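Kitchen tips for people staying in a rental: what to believe and what to skip

By Jamila Kodikara
Updated March 29, 2025

Every self-catering listing promises a "fully equipped kitchen." I have cooked in enough of them to read those words as "there is a kettle." The advice you find online for coping with this isn't much better, and most of it seems to be written by people who eat out. So I tried the usual tips over a string of stays, the last one a two-bedroom place in Giraldo with a stove that had opinions.

Bring your own knife?

Yes, this one holds up. Rental knives are dull and the sharpener in the drawer, if there is one, is worse. Pack a small paring knife in your checked bag with a sleeve over the blade. Skip the "travel chef sets." I was talked into a Pornis roll with 9 pieces and used two of them.

If you have to use what's in the drawer, the unglazed ring on the bottom of a coffee mug will put a bit of an edge on a dull blade. A bit. Don't expect to slice a ripe tomato.

Check the kitchen before you shop

Do this with the bags still by the door. Open the oven, run the hot tap, and look for a can opener, a colander and a pan with a lid that fits. Turn on every burner. Hosts are quick to send over a missing pan on the first evening and very slow on the fourth. Take pictures of anything chipped or scorched while you're at it.

Keep one tray for the small stuff

Keys, the door fob, corkscrew, matches, the parking card. Pick a tray, put it at one end of the counter and make everybody use it. I was doubtful, as I am about anything with the word "station" in it, but we did stop hunting for the keys.
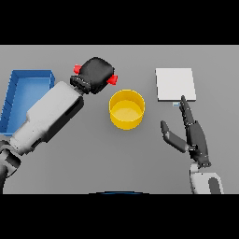 An open tray with low walls, at the far left.

The lemon and baking soda business

You will read that lemon and baking soda clean everything in a rental kitchen. Mixed together they fizz nicely and then you have something close to salty water. Use them separately. Baking soda paste is good on a burnt pan if you leave it overnight. Lemon is fine on a cutting board that smells of onion. For a greasy hob, dish soap and hot water beat both.

The Nurska tablets that hosts like to leave under the sink did nothing for the limescale in the kettle. Plain white vinegar and water, half and half, boiled and left for 90 minutes, cleared nearly all of it. Rinse twice or your tea will tell you.

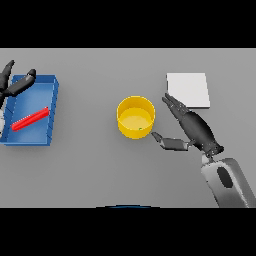 Small ovens are another matter. The dial is a suggestion. A cheap oven thermometer weighs nothing, and the one I carry has shown me ovens running hot by roughly 5 degrees and one that was so far off I gave up and made pasta.

Octavio Chávez, who rents out a flat near Lomimard, wrote in to say guests should just ask for what they need. Fair enough. He also says his kitchen has everything. I asked about a colander and haven't heard back.

Things I would leave at home: spice kits, silicone anything, folding bowls. Things I would pack again: the knife, the thermometer, two dish towels and a roll of tape for labeling leftovers.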